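Section 5: Setting up shared calendars in Skirno

5.1 Before you begin

This section is for office managers who are setting up Skirno room and staff calendars for the first time. You will need an administrator account and a list of the people who are to have access. Settings described here apply to release 264 and later. Staff at the Grista office should follow the local instructions issued in January 2018 for steps 1 and 2, then continue from step 3.

5.2 Creating a calendar

1. Sign in and open the Administration menu. Choose Calendars, then New.

2. Enter a name for the calendar. The name may not be changed once bookings have been made, so please agree it with your department first.

3. Choose the calendar type. A Staff calendar records leave and working hours. A Room calendar accepts bookings and refuses any that overlap. An Equipment calendar works in the same way as a Room calendar but allows a booking to run overnight.

Each Room or Equipment calendar may carry a single picture, shown beside its name in the booking list. Landscape pictures display best.

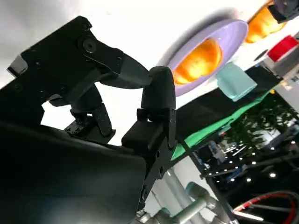

4. Set the opening hours. Bookings outside these hours are held for approval and do not appear to other users until they have been accepted.

5. Select Save. The calendar is listed within almost 2 minutes.

Note: If the calendar does not appear, sign out and sign in again before creating a second one. Duplicate calendars can be removed only by the support desk.

5.3 Giving people access

1. Open the calendar and choose Sharing.

2. Add each person by their work email address. Groups may be added by name.

3. Set the level of access – View, Book or Manage – for each entry.

Caution: A person with Manage access can delete the calendar and every booking in it. Deleted bookings cannot be restored. We advise that no more than two people hold this level.

5.4 Public holidays

Public holidays are not loaded automatically. Choose Import, select your region and check the dates shown, in particular those in May, before you confirm.

Questions about this section should be sent to Athina Lazaridis at the support desk. For repeat bookings, see Section 6.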